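Okley Wall-Mount Drying Rail

Home > Laundry and Closet > Drying Rails and Racks

Item 416
In stock. Orders placed before 2 p.m. ship the same day, except weekends.

The Okley is a fold-down drying rail for laundry rooms, bathrooms and narrow hallways. It mounts flat against the wall and swings out when you need it. When folded, it sticks out 3 inches, so a door can usually open past it. Most people use it for shirts and blouses that shouldn't go in the dryer, and for things that come out of the washer needing a quick press.

The rail is powder-coated steel with a stop at each end to keep hangers from sliding off. Notches along the top hold each hanger in its own spot, which leaves room for air between garments. The notches fit wire, plastic and most wooden hangers. Very thick suit hangers with an oversized hook will sit on top of the notch and may slide.
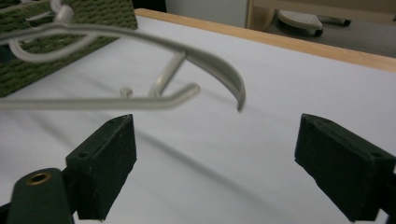
Hangers are not included with the rail. If you are drying knits, use a hanger with a wide or rounded shoulder, or fold the sweater over the bar so the weight is spread out. Thin wire hangers leave points in the shoulders of wet cotton and can leave rust marks on white fabric once the coating wears off. For pants, hang from the cuffs. The weight of the waistband pulls most of the wrinkles out by the time they dry.

What's in the box

Rail with folding arm, assembled
Wall plate
4 wall screws
4 drywall anchors
Hex key
Paper drilling template
Instruction sheet

Choosing a spot

Pick a wall with at least two feet of clear space in front of it. Shirts on hangers need a drop of a little over three feet, and long dresses need closer to five. Over a tub or utility sink is a good place if you hang things that drip. Keep the rail away from baseboard heaters and out of the swing of cabinet doors.

Fasten the wall plate to a stud if you can. The anchors in the box are for standard drywall and will hold a normal load of shirts, but a full load of wet jeans or towels should only go on a rail that is screwed into wood. For tile, you will need your own masonry bit and plugs. Plaster walls vary a lot, so drill a small test hole first.

Installation

Tape the paper template to the wall and check it with a level. Mark the holes, take the template down and drill. Set the anchors flush if you are using them. Drive the top screws most of the way in, hang the plate on them, then put in the bottom screws and tighten everything. Slide the arm onto the plate until it clicks and tighten the set screw with the hex key. Don't use a power driver on the set screw. It strips easily.

Fold and unfold the rail a few times before you load it. If it drags on one side, the plate is twisted slightly. Loosen the screws half a turn, press the plate flat and tighten again.

Goes with

The Estine shelf rack is finished to match the Okley and can be mounted above it or left standing on a counter. It holds detergent, stain sticks, clothespins and the other small items that otherwise end up on top of the washer. The Estine ships separately and usually arrives a day or two after the rail.

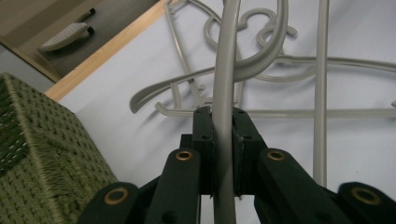

The Goddale lint bin and the Nikolaidis ironing board hanger use the same screws as the Okley, so one pack of spares covers all of them. Spare screws and anchors are listed under Parts.

Care

Wipe the rail with a damp cloth and dry it. Mild dish soap is fine. Bleach and abrasive pads will dull the coating. If the coating gets chipped, touch it up soon, especially in a bathroom, or the steel underneath will spot. A drop of light oil on the hinge once a year keeps it quiet.

Shipping and returns

Ships in one carton by ground. Carriers in most areas do not need a signature. Unused rails can be returned in the original carton for a full refund. Once the wall plate has been installed we can exchange a faulty part but can't take back the whole unit. Please have your order number ready when you contact us. The parts desk is closed on Thursday afternoons.

Replacement parts for item 416: folding arm, wall plate, end stop (sold singly), hex key, screw and anchor pack.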